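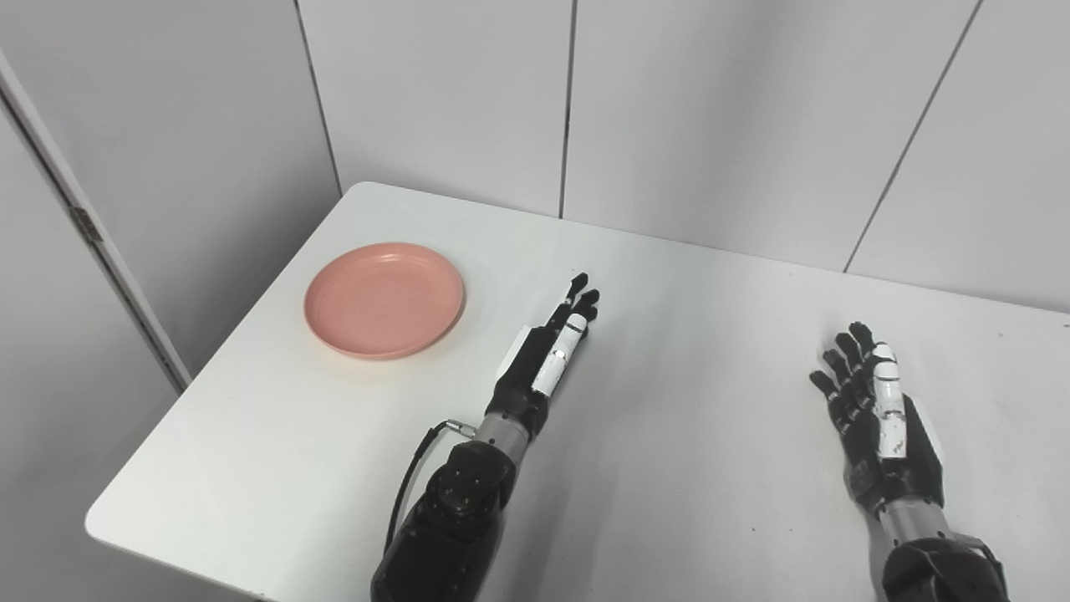
Does a small exporter need to care about a trade agreement that hasn't been signed yet? It depends on how long your contracts run. Ours at Tekness run 30 months, so whatever the two governments settle on will land in the middle of orders we have already priced.

I spent most of December going through the draft tariff schedule. It has 972 lines and we ship under 8 of them. Six stay where they are. The other two drop in stages, and only if we can prove origin, which means paperwork from every supplier we buy parts from. Ivan Vasylenko at Simura sent me the form they use - two pages, mostly boxes - and I have copied it with small changes.
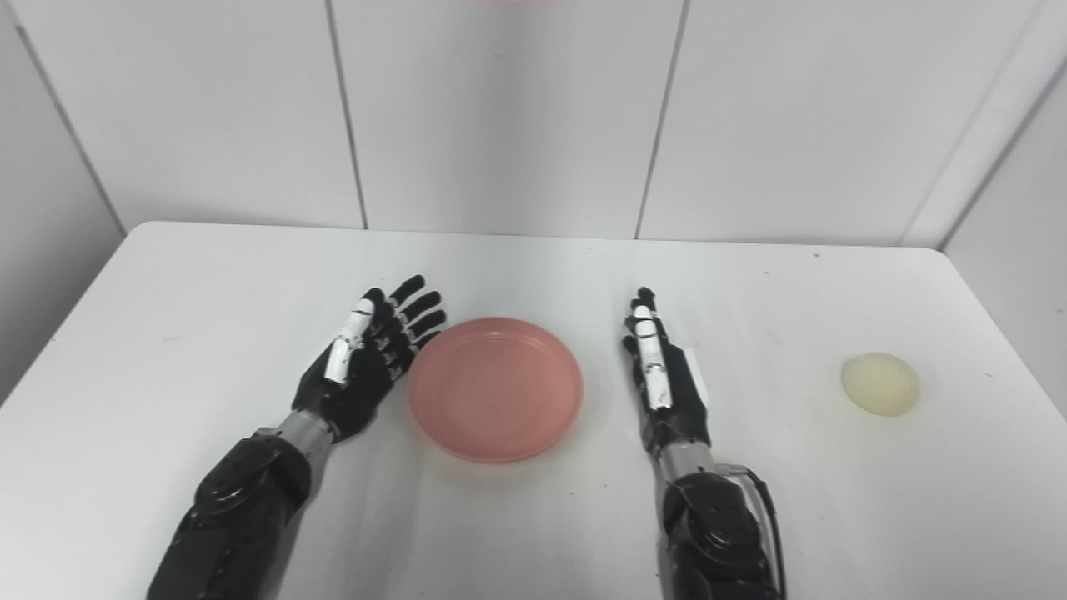 *Pink plate on the white table.*

Vusumuzi Engelbrecht thinks I am too early with this. He has seen talks like these stall over one farm product and stay stalled for years. He may be right. I would still like to have the supplier letters in a drawer before spring, and three of them have come back already.
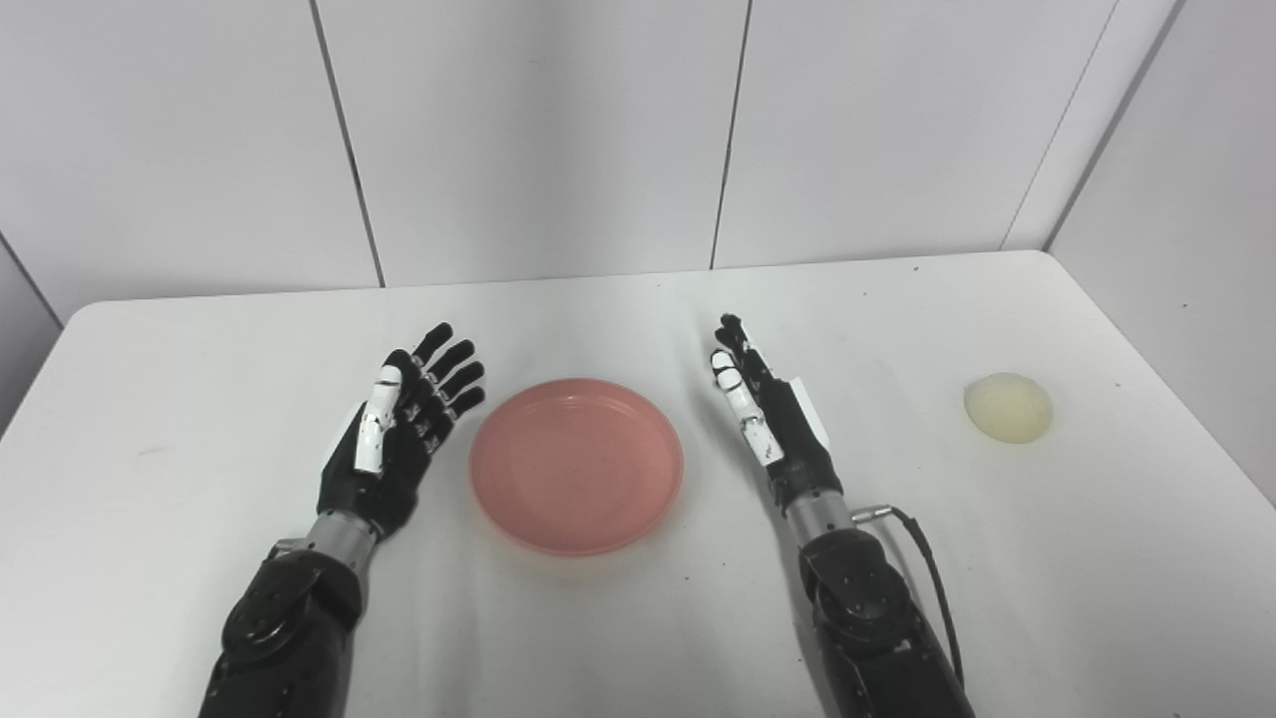 What happens to goods that are at sea on the day the rules change? The draft goes by the date of the customs entry and ignores the sailing date. I have asked our broker to confirm that in writing and will post the reply when I get it.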